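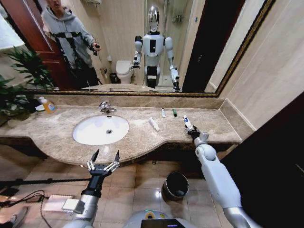

Bathroom counter task, Fendville house. Right gripper holding a tube, left gripper open.

Sep 22, 2023
To: Marlene Wendt
Equipment plan, September

I can't back the Kusuma offer for 2 more units yet. Their price leaves out spare grippers, and support ends after 30 days. Every session is still staffed by an operator, and the budget has no line for that. Justik quoted 65 an hour. I'd hold the order until we have both costs in writing.

Bouchra Belkadi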